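Vieira 324 Under-Counter Beverage Cooler
Sistix Refrigeration / Compact Series

Overview
Specifications
Installation
Parts and Accessories

The Vieira 324 is a front-venting beverage cooler for break rooms, small offices and reception areas. It fits a standard under-counter opening and can also be used freestanding. The compressor, condenser and fan sit behind the lower grille, so the sides and back may be placed flush against cabinets. The grille itself must stay clear.

Temperature is set on a panel inside the door. The range is 36 to 50 degrees F in one-degree steps. A single fan moves air up the rear wall and forward across each shelf. Expect the top shelf to run slightly warmer than the bottom one, most noticeably when the door is opened often.

Shelving

Four coated wire shelves are supplied. Each slides on side rails and can be moved without tools. The rail spacing was set for cans first, and bottles need more planning. With all four shelves fitted at even spacing, cans stand upright on every level. Half-liter bottles will stand upright if one shelf is removed and the remaining three are spread out. Larger bottles should be laid on their sides on the bottom shelf with the caps facing the door.
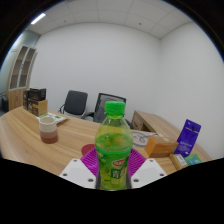
Bottled drink with screw cap.

Measure bottles to the top of the cap before choosing a shelf position. Leave at least half an inch above the tallest item so that air can pass. Items pushed against the rear wall block the air channel and may freeze at the lowest settings. A raised stop at the back of each shelf keeps most containers clear of the wall, but narrow bottles can tip over it.

Specifications

Model: Vieira 324
Cabinet width: 23 7/8 in
Cabinet depth, without handle: 24 in
Cabinet height: 34 1/4 in, legs fully in
Leg adjustment: 1 in
Shelves: 4, coated wire
Shelf load, evenly spread: 45 lb each
Door: double-pane glass, reversible
Supply: 115 V, 60 Hz, grounded outlet
Cord length: 6 ft
Interior light: LED, white, with door switch
Finish: black cabinet, stainless door trim
List price: $1,345

Installation

Stand the unit upright for 24 hours before connecting power. Level it front to back and side to side using the legs. A cabinet that leans forward will not hold the door closed. For built-in use, the opening should be 24 in wide and 34 1/2 in high. Do not run the unit from an extension cord.

To reverse the door, remove the top hinge cover, lift the door off the lower pin, and move both hinges to the opposite side. The spare hole plugs are in the bag with the manual. The handle does not need to be moved on units with the full-length pull.

Ambient temperature should be between 60 and 90 degrees F. The unit is not rated for outdoor use, garages or vehicles.

Care

Unplug before cleaning. Brush the condenser through the grille every six months, or every three in carpeted rooms. Wipe the door gasket with warm water and mild soap. Do not use bleach on the shelves.

Parts and Accessories

Tana shelf, half depth, for tall bottles at the front
Lirell door lock kit, keyed, two keys
Replacement gasket, black
Grille, stainless
Leg set, 4 pieces

Accessories ship separately from the cooler. Orders received before 9 a.m. leave the warehouse the same working day.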